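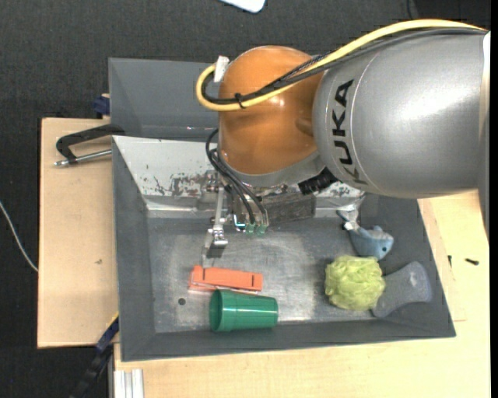

Last updated: January

Hi Terence,

You asked for "a page or so, in your own words, no spreadsheet," so I'm taking you at your word. This covers the Jellmont oral history project from the start of fall up to now, and I'll try to keep to the things you'd ask me on the phone anyway.

The short version: we're in good shape on interviews, behind on transcripts, and a little under on money (which I know you'll like better than the middle one).

Interviews first. We now have 63 recorded, which is more than I promised you for the whole year! I had braced myself for a slow winter, and then the piece in the church bulletin went out and my phone did not stop for a week. Former Magnusson people, mostly. I'd been told the old cannery crews wouldn't want to talk about the shutdown, and they mostly don't, but they'll talk all afternoon about the lunch counter, the softball team, the smell on the number 2 bus in August and who got caught sleeping in the label room. I've stopped trying to steer anybody back to my question list. The best hour I have on tape came after I'd closed my notebook and was looking for my coat.

Where we're thin is the north side of town, above the rail line. I have 13 interviews from up there and several of them are cousins. A lot of those families came in to work at the Dandent yards and moved on when the yards did, so the people I need are in other states now. I've started doing some by phone. The sound isn't as nice, and you lose the business of somebody getting up to fetch a shoebox of snapshots, but it beats not having them. If you know anyone from that side who stayed in touch with the old neighbors, please send them my way.

Now the transcripts. I told you we'd be caught up by the holidays and we are not. My estimate was four hours of typing for every hour of tape and that was just wrong, it's closer to seven once you check the names. Street names, nicknames, three different spellings of the same family. One gentleman called his brother-in-law "Pasport" from beginning to end and I had typed it as a document for eleven pages before I worked out it was a person. (He'd spelled it that way on a bowling shirt, which is how I finally got the spelling.) I've brought in a second typist two mornings a week and she is faster than me and much better at hearing through a running dishwasher. I think we'll be level by the end of spring. I'd sooner give you that date and be early.

The release forms are all signed except for four. Two of those are sitting on kitchen counters, I'm told. The other two want to read their transcripts before they sign, and I said of course, so those are waiting on me.

Money. The one real surprise was storage. I'd budgeted for two backup drives and we needed three, plus the yearly fee for the offsite copy went up. Against that, I spent next to nothing on travel because everyone lives ten minutes from everyone else, and the library let us have the small reading room free on afternoons when the tax help people aren't in it. I'd like to move the leftover travel money, $200, over to typing hours if you're okay with that. Just a yes by email is fine.

We also held the listening evening you suggested. I was nervous about it and I shouldn't have been. We played short clips with the lights down and people started answering the recordings out loud, correcting dates, shouting out who was standing next to who. I wished I'd had a recorder going on the audience, and next time I will. We ran out of chairs and then out of coffee. A few people stayed to sign up, and that's where my last batch of interviews came from.

Coming up between now and summer: finish the typing, get more voices from above the tracks, and start on the booklet. I've got a rough order for it, going by place instead of by year, so the depot, then Main Street, then the cannery, then the river. I tried it by year first and it read like a list of closings. I'd love your eye on the first chapter when it's fit to be seen, probably in April.

One thing I need from you. The microphone we borrowed has to go back in March and I'd like to buy our own with what's left in the equipment line. The clip-on kind, so people forget it's there. I'll send you the price before I order anything.

Thank you for being so patient about the transcripts, and say hello to everybody at the office.

2 comments | 13 shares

Contact us | Copyright Jellmont Oral History Project | Back to top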